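Home > Forums > House and Garden > Pests > Ants in the kitchen, only at night

Started 03/10/2014
28 replies, showing page 1

stringybark
We moved into a place in Varnum in winter and had no trouble until the weather warmed up. Now there are small black ants in the kitchen every morning. They come up somewhere near the corner, go along the back of the bench and end up in the pantry. During the day you might see two or three. By six in the morning it's a proper trail.

I have tried surface spray (worked for two days), cinnamon (did nothing) and a supermarket bait station, which they walked straight past. The house is brick veneer on a slab, built in the eighties. I'd rather not pay for a pest bloke if there's something I can do myself.

Is it worth emptying the whole pantry, or is the food beside the point?

wattle_st
Stop spraying first. If you spray the trail you kill the ones you can see and the rest find another way in. It also puts them off the bait. Wipe the trail down with warm soapy water and leave it a couple of days before you bait again.

And yes, empty the pantry. Do it once and do it properly.

Deckchair
Disagree about the pantry. We had ants every spring in Monti for years and they were after water, not food. They went to the sink, the dishcloth and the cat's bowl. I had everything in sealed tubs and it made no difference at all. Check under the sink for a slow drip before you go buying containers.

stringybark
No drip that I can find, and no cat. They definitely go to the pantry. I've found them in the honey (lid on), in a box of muesli bars and inside the fold of a bag of brown sugar that had a peg on it.

I pulled everything out of the bottom two shelves last night and went through it. Some of it came with us from the old house, so it was due for a clean-out anyway. 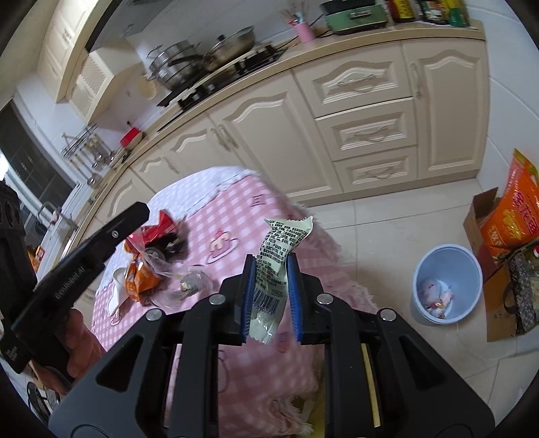

Anything still sealed at both ends I've kept. Anything with a cardboard outer has gone out to the recycling and the contents have gone into jars. I ended up with a bin bag of half packets, mostly crackers and icing sugar. The shelves had a ring of syrup on them from the previous people, under the liner paper, so that may have been part of it.

wattle_st
The syrup would do it. Pull up all the liner paper, not only the sticky bit.

Sealed packets are usually fine but look at the crimped ends on anything sweet. Small ants can get through a gap you wouldn't notice.

kettle.on
What type of ant is it? Matters a lot for the bait. Some want sugar and some want protein or fat, and the same nest can change over the season. Put a dab of honey and a dab of peanut butter on a bit of cardboard at night and see which one has the crowd in the morning.

Deckchair
Not this again. Every ant thread on here someone says peanut butter. I tried it and got ants on both.

kettle.on
Then you use either. It's a free test.

stringybark
Did the cardboard. Honey won by a long way, nothing on the peanut butter. So I've made up a borax and sugar mix with warm water and soaked some cotton balls in it. They're sitting in jar lids behind the bin.

Still don't know where they're getting in. I've looked along the skirting in the corner with a torch and can't see a gap.
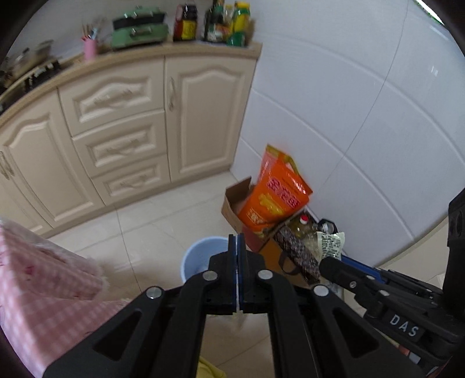
Kitchen corner, looking down.

The kickboards are clipped on, so I'll have those off on the weekend. The one on the left is stiff and I don't want to snap the clips.

southpaw50
Kickboards are where I'd look. In our last place in Gedora they were coming up where the waste pipe goes through the slab. The builder had left a hole you could put your thumb in. I filled it with sealant and that was the end of it.

To get a stiff clip off, pull from the bottom edge near the leg, not from the middle.

wattle_st
Don't seal anything while the bait is out. They need to be able to carry it home. Give it a fortnight and then seal.

southpaw50
I sealed straight away and had no problem.

wattle_st
You might have been lucky. I've seen people seal the one gap and have them come out of a power point in the next room.

Deckchair
Or pay someone. I paid $700 for a full perimeter treatment in November two years ago and haven't seen an ant inside since. I know that's a lot, but I'd spent some 50 dollars a year on baits that didn't work, plus the aggravation.

clitia_rd
$700 seems steep for a slab house. Get three quotes. Ask if they come back for free if it fails.

Also cut back anything touching the outside wall on that side. We had a jasmine on the lattice and it was a highway.

stringybark
There's a hedge hard up against the kitchen wall, so I'll take that back 20 cm or so to start with.

Kickboards are off now. Found a gap at the back beside the pipe, with a fine line of sand next to it. Leaving it open for now as wattle_st said. There was a big crowd on the cotton balls the first morning and fewer today. Will report back.

kettle.on
Fewer is good. Make a fresh mix every couple of days, it dries out and they lose interest. And keep it up off the floor if you've got kids visiting.

Page 1 of 2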